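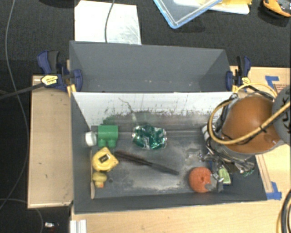 Figure 2. The Wornent picking bin on its wooden platform, with the gripper lowered near the orange object.

3.2 The bin and its contents

We built Wornent in a shared workshop, and the bin was the part we enjoyed most. Its walls are cardboard and slope inwards towards the floor, so that a toy pushed too far tends to slide back to where the fingers can reach it. Two blue clamps hold the back wall (Figure 2). We had planned to glue it, but clamps let us change the angle between runs, and we tried six angles in July before settling on the present one. Blue tape on the platform gives us a quick check that nothing has crept out of line.

The objects were picked to be awkward in different ways. A rubber duck has hardly a flat side on it, a tape measure is heavy for its size, and the long brush lies diagonally across the floor and gets dragged along when its neighbours are lifted. Our favourite is the crumpled foil wrapper - it changes shape every time it is squeezed, so no two grasps on it are ever quite the same! The full set holds 16 objects, of which only a part is in the bin at once.

Each session was made up of 200 grasp attempts, and we stirred the contents by hand after every 14. The Natevden controller chose a grasp point, lowered the gripper and closed the fingers until the motor current rose. A lift counted as a success if the object cleared the front rim and stayed up while the arm paused. We let the floor of the bin get scuffed and dusty, as a bin in daily use would, and wiped it only when the Triltero vision code began to mistake marks for objects. Section 3.3 sets out how those false detections were logged.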